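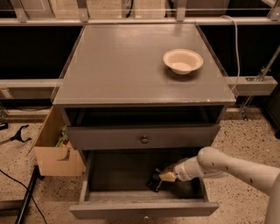
Safety checklist for the drawer arm, with my comments
Trirnham shared workshop, bay at the back
Checked 2 March 2024 by me, with Dwight Sutherland reading the list out

I've put the answers first on each line and then rambled underneath, so if you only want to know whether you can switch the thing on, read the answers and skip the rest. Tahira Bajwa wrote the original list in February and I've kept her order, even where I'd have done it differently (sorry Tahira, but why is the stop button not first?).

BEFORE POWER

1. Floor clear inside the tape
NO at first, YES after tidying
Our floor is lovely to sweep and terrible for finding things on, because it's speckled all over and a dropped screw just vanishes into it. Dwight found two by kneeling on them. Please don't leave clamps lying down by the cabinet, even flat ones. And the cardboard box of bits is fine tucked against the side of the cabinet, but not in front, where the drawer needs to come out.

2. Cables tied back or out of the reach of the arm
PARTLY
The ones along the floor I can live with if they stay outside the tape. What I don't like is anything hanging in a loop near the back corner of the cabinet top. I swung the arm through by hand with the power off and the elbow doesn't go that far in the drawer routine, but it would if someone taught it a new position and wasn't thinking. Needs a proper clip up on the beam. I've added it to the jobs list.

3. Brackets and braces on the rail frame tight
YES
Went round with the hex key. One of the bolts on the diagonal brace took a quarter turn, everything else was solid. I gave the long beam a good shove as well and it didn't creak, which it used to!

4. Cabinet can't walk about
NO, please fix
This is the one that bothers me. The cabinet is just standing there. When the arm pulls at a drawer that sticks, the whole thing creeps forward, and then every position you've taught it is slightly wrong and the gripper ends up pushing on wood. Dwight wants rubber feet, I want a bracket to the lower rail. We argued about it over tea and didn't settle it. Until then, check it against the pencil marks before each session.

5. Drawer runs freely and has a stop
YES for running, NO for the stop
The bottom drawer comes all the way out, and there's nothing to catch it if it goes further. I had it on my foot last month. A bit of batten inside would do.

6. Clear sheet on top of the cabinet: edges and corners
YES
Ran a gloved finger round it. No chips. A few scuffs near the front, nothing sharp. If you put a bowl up there for the put-away routine, use one you don't mind losing, and keep it back from the front edge.

POWER ON, ARM STILL

7. Stop button kills the arm from where the operator stands
YES
Tried it three times with the arm moving slowly and three times holding still. It stopped each time. I do think the button should be on a longer lead though, as Dwight is left-handed and had to reach across himself to hit it.

8. Speed limit set
YES, 25 per cent
It was on 30 when I came in. I know 30 doesn't sound much worse, but the list says 25 for drawer work and so 25 it is. If you want it changed, change the list first.

9. Gripper pads seated, no splits
YES
The pale yellow pad had a bit of grit stuck to it that I picked off with a fingernail. Spares are in the Kramer tin on the shelf. (It's an old biscuit tin, we've only ever called it that.)

10. Gripper force on the low setting
YES
Checked with the rolled-up tea towel, same as always. Please don't check it with your finger. I know who you are.

ARM MOVING

11. Reach into the open drawer without touching the sides
YES, just
Ran it with the little black block in the bottom of the drawer. The arm comes in from the right and goes down quite deep, and the part I watch is the link above the gripper, where it passes over the drawer side. There was a finger's width to spare. I'd like more. Moving the cabinet a touch to the left would give it, but then see item 4, because I don't want to redo the marks twice.

12. Nobody's hands in the drawer while it's live
YES
We stuck to it, although it is so tempting to nudge the block straight when it's nearly right — don't. Press stop, nudge, step back, start again.

13. Test cycle finished with no faults
YES
A set of 30 picks, with Dwight on the button and me on the screen. One fault came up, a joint warning, but it was on the warm-up before we'd started the count, so I've passed it and written it in the book.

RESULT
OK to use by two people together. Not OK to use alone until the drawer stop and the cabinet fixing are done.

Jobs, in the order I'd do them:
Drawer stop (me, I've got the batten)
Fix the cabinet down (Dwight, once we agree)
Cable clip for the beam
Longer lead for the stop button, Tahira to ask at Nunum if they have one in stock

Next check after the fixing is done, or sooner if anybody shifts the cabinet. If you do shift it, please write it in the book.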